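Notebook, bench 2, Stusmont room
16 January 2024
Entry by Mebrat Yimer. Ibsa Alemayehu on resets, Sumeya Weldu checking episodes in the next room.

Carrying on with the soft bag set. Target for the bag family is 600 accepted episodes across all task variants. The rigid box family is finished and will not be reopened unless Hamdia finds something in the labels.

Setup as left by the previous shift. White table, white curtain behind. Lights on the fixed setting, blinds down. Exposure locked on both views before the first episode and not touched after that. Recording through Demine, version unchanged. Clocks on the wrist stream and the outer stream compared at the start: offset inside the limit, no correction applied.

Checked the home pose before starting. The arm came back slightly low on the first attempt. Re-ran the joint zero, tried again, fine. I have added this to the start sheet as a separate step, as it has now come up on more than one morning and it was written nowhere.

Task wording for the operator, copied here so that the text file and the notebook agree:

a) approach the bag, grasp a loose part of the fabric, lift, release
b) open the main zip from either end
c) put one item from the tray into the main compartment
d) take one item out and return it to the tray

Prompts are read out by Ibsa, one per episode, in the order given by the shuffle file. Operator does not see the next prompt until the reset is done. Episode limit is 30 seconds for a) and d). For b) we let it run on, as zips are slow and cutting them short gives us a pile of half-opened bags with no end state.

Reset rule for the bag: pick up, turn, put down without tidying. Ibsa had been smoothing the fabric flat between episodes out of habit, which makes every start look alike. Agreed to stop. The bag may land near the edge of the table or with one end outside the wrist view. Both are acceptable starts. A bag that has fallen off the table is not.

Item list for c) and d) is the small tray: key tags, pens, caps, the tape roll, the folded cloth. Items may be left on or in the bag at reset if the shuffle file says so, otherwise back to the tray.

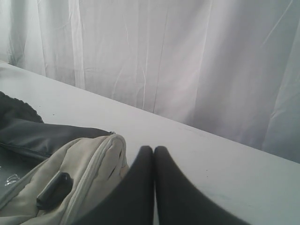
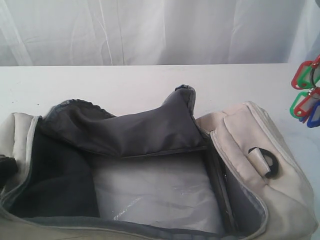
Bag set, bench 2. First: wrist view, fingers together beside the bag. Second: main compartment open, key tags at right.

Points from the first block of 15:

1. Dark lining. The depth is poor inside the bag. Large holes over the charcoal parts, noisy edges where lining meets the cream fabric. Colour is usable throughout. We keep the depth channel in the files but mark it as unreliable for c) and d). Ayana asked whether a brighter lamp would fix it. Tried one episode with the side lamp and the pale panel at the bottom of the bag threw a strong reflection, so the lamp is off again. That episode is discarded.

2. Black fingers over dark fabric. The fingertip edges are hard to pick out when the gripper is well inside the bag. Sumeya had trouble marking the moment of contact in three episodes and left the field blank in all of them. Blank is correct. Please do not guess contact frames from the gripper width, as the fabric bunches between the fingers and the width reading stops early.

3. Key tags. Grasping by the tag works better than grasping by the ring. The ring turns in the fingers and the tags swing for a while after each move. The operator should wait for the swing to die down before lowering into the bag, otherwise the tags catch on the rim. The pause does need to be in the recording. Fedent trims still sections by default, so I have switched trimming off for this set. Anyone running the export from another machine must check that setting first.

4. Zips. The operator pulled against a slack bag and dragged the whole thing over the table before the slider moved. Recorded as a failure, kept. Hamdia wants failures kept at the ratio they occur, with the failure tag filled in, and I agree as long as the tag says which kind. Current kinds: slip, drag, snag, timeout. "Other" is allowed but needs a note.

5. Specks and smudges on the table. Left as they are. The earlier Ranjbar set was recorded on a surface cleaned before every block and the model then reacted to the first mark it met. Wipe only if something sticky is spilt.

Mid-session the outer view dropped frames for the length of one episode. Cable reseated at the hub end, no repeat. Episode rejected in Demine with reason "stream". Spare cable is in the drawer under the screen, the short one, not the long grey one, which is known bad.

Second block went more smoothly. Operator changed from Ayana to me at the break, and the operator field was updated before the first episode. My closing speed is slower than hers. That shows up in the gripper trace and should be left alone.

Open items:

- Hamdia to decide whether a lift that takes only the top layer of fabric counts as success for a). At present I mark it as success if the bag leaves the table.
- Sumeya to go back over the contact field for both blocks.
- Ibsa to add bag orientation to the reset form. Four values are enough: long side to the operator, short side to the operator, diagonal left, diagonal right.
- New shuffle file needed before the next session. The present one gives too many c) prompts in a row.
- Finger pads show wear on the inner edge. Swap before the zip episodes continue and write the change in the hardware log.

Files copied to the shared disk, checksums compared, local copy kept until Sumeya signs off. Arm parked, power off at the wall.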